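The Vrettos Family of Skusunthorpe: Tracing a Name
Student project report, local history option
Zarmeena Butt and Rizwan Debnath
2023-04-14

1. Aim
We wanted to find out where the Vrettos family came from before they opened their rope works in Skusunthorpe, and whether the story that they were once called Plonarska is true.

2. Sources
We used the parish registers, one box of business letters and a typed family memoir of 32 pages. The memoir has no author's name on it. We read up to 700 register entries, most of them baptisms, and copied out every one with either surname. The handwriting before the second register is poor, and 14 entries could not be read with any certainty.

3. Findings
The name Plonarska appears 12 times. The last entry is the baptism of a girl, Anna, in October. The first Vrettos entry comes two pages later, with the same parents' first names and the same street — Clondeck Row. The father is a rope maker in both.

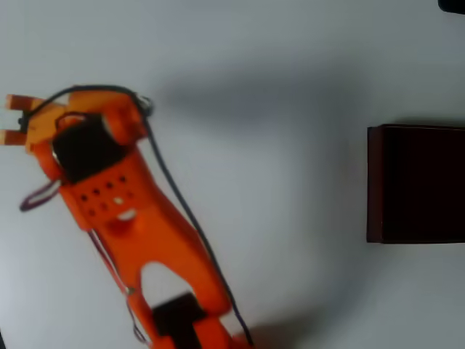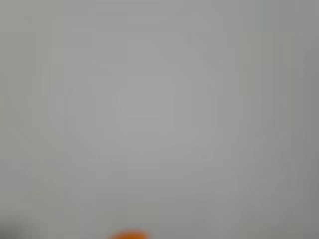

Lakmal Jayasinghe, after reading our draft, wrote that matching first names prove very little in a parish where half the men were called John or Peter. He thought the street and the trade were better evidence, and asked whether the godparents had been compared.

We went back and compared them. One godmother is named in both entries, with the same spelling. The memoir says the name was changed after a quarrel over a will, but we found no will and no letter that mentions one.

4. Still to do
The burial register has not been checked. Afroza Marikar has asked the records office for a copy of the pages for Clondeck Row.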